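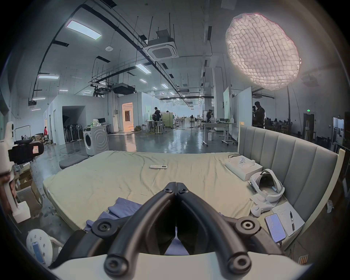
Markmont wrote: You'll lose the old comments if you just export and import, so sort that out first.

Search this site Go

Last updated: May

Moving an old music blog without losing the archive

Posted by Laskowska
I've kept a small blog on Sovier for 16 years, mostly notes on records and gigs. They are raising the yearly price to 60 pounds and I only post 2 or 3 times a month now. I'd like to move to something cheaper but keep the old posts at the same addresses, as other sites still link to them. Has anyone done this?

Markmont
As I said at the top, comments are the problem. The Sovier export puts them in a separate file and most places ignore it. Cleltholm will read both if you upload the comments file second. The addresses stay the same only if you own the domain name. If yours ends in Sovier's name, you can't take it with you. In that case, leave a last post on the old blog with a link to the new one, and don't close the account straight away. The import took me around 10 minutes. Fixing the broken pictures took most of an evening.

cratedigger
just start again, no one reads old posts

vinyl_and_tea
Check your drafts too. They weren't in my export and I had to copy them over by hand. Categories came across fine, tags didn't.

Comments

Laskowska: Thanks. I do own the domain, so I'll try Cleltholm.

dustysleeve: Does the feed address change as well?

Markmont: Yes, it does. Put a note up before you switch so that subscribers can update it.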